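Leave the Narrow Paths Narrow

Trakstead wants to widen the footpath to Nidley. The plan went up on the notice board outside the town office in April, and the short version is this: a strip of new asphalt, more than twice as wide as what we have, with curbs, a painted center line and lamps along the whole length. I have read the plan twice and gone to one of the open evenings. I think it is a mistake, and I would like to set out why before the vote.

I should say first that I use the path a lot. I have walked it for 25 years, for most of that time as the way to work and now as the way to the library and to my sister's house. I am not against spending money on it. The edges are breaking up and there is grit on it for most of the year. Near the Cisternas gate a puddle forms that you have to walk through or climb around. These are real faults and they should be repaired.

Repair is a small job, though, and the plan is a large one. Skye Tennant, who presented it at the open evening, described the wider path as a "route upgrade" and said it would bring the town in line with what people expect. I asked who the people were. The answer was that a survey had been done in Narnholm, where a path of the new kind was built a few years ago, and that users there were mostly satisfied. I don't doubt it. But Narnholm's path runs between a rail station and a business park. It carries people who want to get from one to the other quickly, many of them on bicycles, at the same two times of day. Ours goes over a hill between a town and a village. On a weekday morning you might meet 3 people on it, and you will know at least one of them.

A narrow path makes people deal with each other. When two walkers meet, one steps onto the grass. When a cyclist comes up behind, he has to slow down and say something. Supporters of the plan call this conflict. I would call it ordinary manners, and I think a town needs places where they get some use. On the Narnholm path the cyclists keep to their side of the line and the walkers keep to theirs, and the cyclists go fast because the line tells them they can. I walked it with my sister last year. We were rung at four times in the first stretch, once for pointing at a heron.

There is also the matter of speed for its own sake. The plan says the new surface would cut the ride from Nidley to Trakstead by 2 minutes. I have tried to think of a person whose life would be better for those 2 minutes and I have not managed it.

The strongest argument on the other side is about access, and it deserves a proper answer. Estela Iturra, who uses a wheelchair, wrote to the paper in favor of widening. She said the broken edges are dangerous for her and that she can't pull onto the grass to let someone by. She is right on both points. I wrote to her, and we met and went along the first part of the path together. What she asked for, when we went through it bit by bit, was a sound surface, firm edges level with the ground, and places to pull over. She had no opinion on the center line. She was against the curbs, which would make it harder for her to get off the path at the picnic field. A path with good edges and passing places could be built for much less than the one in the plan, and it would serve her better.

Lighting is a harder question. Some people will not walk there after dark, and I understand that. Cristóbal Echeverría, who farms the field on the west side, points out that the lamps would shine across his lambing pasture all night. He has offered to accept low lights at the two ends, where the path meets the road and where most of the evening walkers are. That seems fair to me. I would like to hear from people who walk it in winter before anyone decides.

Then there is the bank. To fit the new width, the plan cuts into the slope on the east side and holds it back with a concrete wall for 42 yards. The bank has cowslips in spring and is where children from the Nidley school sit on their walking day. None of this appears in the costs, since nobody has put a price on it. The wall does appear, and it is the largest single item.
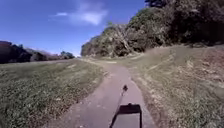

The path on a clear stretch, with the field to the left and the bank to the right.

I notice that small things in a town are seldom left small once there is money for them. A bench becomes a seating area. The old sign at the crossroads, which had two names and two arrows, was replaced by a board with a map and a logo, and I have seen visitors stand in front of it for a good while and then ask someone the way. Each of these changes was made by people who meant well. Taken together they have made the place a little more like every other place, and they all have to be maintained.

Maintenance is the part I would ask the council to look at hardest. The present path has crumbled because money for upkeep was dropped from the budget and never put back. A wider path will crumble too. It will have more surface to crack, more lamps to replace and a wall to inspect. If we could not look after the small one, I see no reason to think we will look after the big one.

My proposal is plain. Fix the surface at its present width. Make the edges firm and flush with the grass. Put in passing places where the ground already allows them, drain the low spot by the Cisternas gate, and light the ends if the neighbors agree. Set aside a fixed sum each year for upkeep – a modest one would do – and publish what it is spent on.

The council takes comments in writing until the end of the month. Letters can be left at the town office or handed to any member.

Florencia Lucero
Trakstead, September 2022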